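Vitum open day at Lurthorpe - anyone go?

tinsnip44
Went Saturday. They had an arm working on old desktop PCs, 300 people through by lunch according to the guy at the door. Slower than I expected.

marlow_b
Slow is fine if it runs overnight. I'd worry more about bent pins.

tinsnip44
Aiman Hutapea gave the talk and said five case models so far. That's not many.

gantryfan
Disagree, five is a decent start. Every case is laid out differently. My two, both with the gripper down near the board:

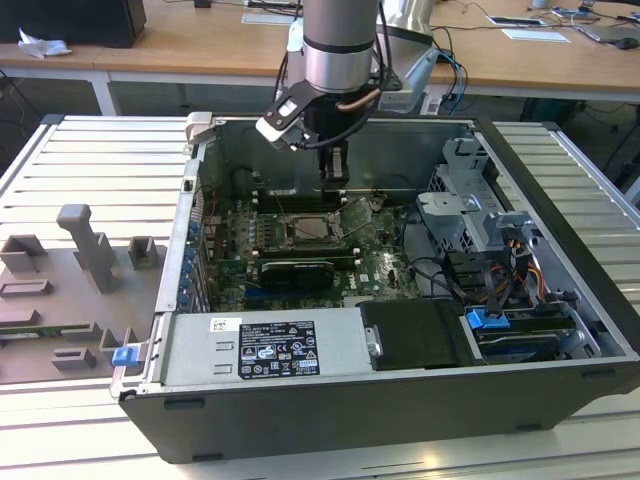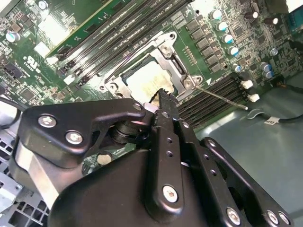
marlow_b
I still think a person with a screwdriver wins on cost. Did they give a price?

gantryfan
No. Next one is in December - I'll ask then.

3 likes · 1,971 views
Contact the moderators | Back to top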